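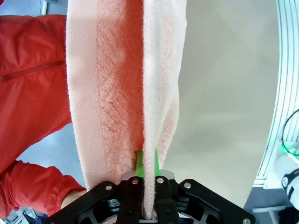
Prellton does not need a bigger station

2020-12-14
By the opinion desk

Search this site Enter keyword Go

The city wants to tear out the east hall of Prellton station and put up a glass one twice as deep. The contractor is Grisar, the design is by Valtico, and the model in the lobby of city hall has little trees on it. I have been to see it. I still can't say which problem it solves.

Passengers complain about trains that come late and platforms they can't reach with a stroller. The plan adds 21 shops. It adds 2 elevators, both at the end farthest from the bus stops. Not one extra train is promised, and the track layout stays as it was.

We are told construction will take six years. I remember the Symonenko bridge, which was also supposed to be simple, and where people were still walking the detour long after the ribbon had been cut on the half that was done. Why should this go better? The same department is running it, and the schedule released in August has no slack in it that I could find.

Then there is the petition. It has 2511 signatures, and the mayor's office calls that "a vocal minority." Maybe so. But the public hearing was held at ten in the morning, in a room that filled up before the doors closed, so I would be careful about guessing what the quiet majority thinks.

I'm not against building things. Fix the roof, put ramps on every platform, and publish what each part costs before the demolition permit is signed. If the glass hall still looks like a good buy after that, the council can vote on it with the numbers on the table.

Share 21 comments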